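Refitting the pieces of a wooden number and shape board

Jul 12, 2022
By Stepan Pylypenko

Painted sorting boards come back from use with pieces missing, swollen or in the wrong recess. The procedure below takes 30 minutes and needs a soft brush, a dry cloth and a sheet of 240-grit sandpaper.

1. Lay the board flat on a table with the numerals away from you. Lift out every piece and sort numbers and shapes into separate trays.

2. Brush the recesses from the center toward the corners. Grit collects in the points of the star and along the base of the numerals. Clear the peg holes and the slots at the back with a toothpick — do not use a metal pick on painted edges.

3. Wipe the printed patterns with the dry cloth. Water lifts the paint at the cut edges.

4. Refit the numerals first, in order from the left. A numeral should drop in under its own weight. If it binds, mark the contact point in pencil and take two light strokes with the sandpaper. Test again before removing more.

5. Refit the shapes. Start with the circle and the square. Leave the pentagon and the star until last, as both have to be turned to the correct angle.

6. Check the height of each seated piece. One that stands above its neighbors may have debris under it.

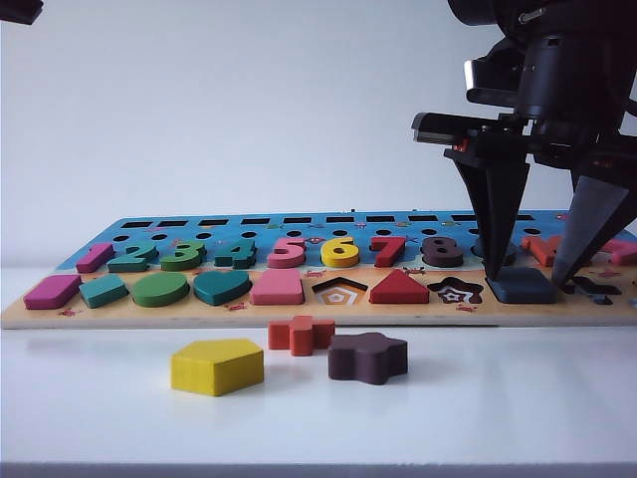
Store the board flat at 55 percent relative humidity or lower. Sizwe Masilela, who maintains the Perevent toy library, repeats the check every February and logs replacement pieces by color.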